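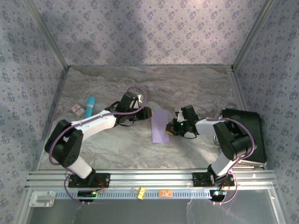 Odach Support Desk

Ticket: Feeding log merges entries for twins after time zone change
Product: Prurkari feeding and sleep tracker, phone app
Status: Closed, workaround in place
Priority: Medium

Reported problem
Customer has two infants on one family account, Baby A and Baby B. After a trip to Pallwood in June, bottle entries for Baby B began to show under Baby A. Daily total for Baby A read 1,400 ml. Daily total for Baby B read zero. Customer needs correct totals for a pediatric weight check on Thursday.

Setup
Two phones on the account, one per parent. Both on the current app version. Phone 1 set to automatic time zone. Phone 2 set to manual, still on home time. Shared access on. Bagheri bottle warmer paired to phone 2.

Log

8:10 a.m. Asked customer to stop entering feeds in the app and use paper until further notice. Requested export of the full log from both phones.

8:45 a.m. Exports received. Phone 1 file has 86 entries under Baby A and none under Baby B after the date of travel. Phone 2 file has the same entries split correctly between the two profiles. Data is intact on phone 2.

9:05 a.m. Had customer sign out and back in on phone 1. No change.

9:20 a.m. Had customer turn off shared access and turn it on again from phone 2. Phone 1 showed both profiles for 5 minutes, then merged them again at the next sync.

9:50 a.m. Compared profile records. Both babies have the same birth date, and birth times were left blank. With the phones on different time zones, sync on phone 1 treats the second profile as a duplicate of the first. Reproduced on a test account with two blank birth times. Could not reproduce with birth times filled in.

10:15 a.m. Steps given to customer:
Set phone 2 to automatic time zone.
On phone 2, open each profile and enter the birth time.
On phone 1, delete the app and its stored data. Do not delete either baby profile.
Install again on phone 1 and sign in. Wait for sync to reach 100 percent before opening a profile.
Pair the bottle warmer again and assign it to one baby at a time.

11:00 a.m. Customer confirms both profiles show on phone 1. Totals match the phone 2 export. Paper entries from this morning added by hand.

11:40 a.m. Second sync checked. Profiles still separate.

Notes
Customer asked whether the Baby A total should be used to adjust feeds. Advised that it is the sum for both infants and should not be used. Questions on feed amounts referred to the pediatrician.

Defect filed with the sync team. Birth time is still an optional field in the current version. Reopen this ticket if the profiles merge again.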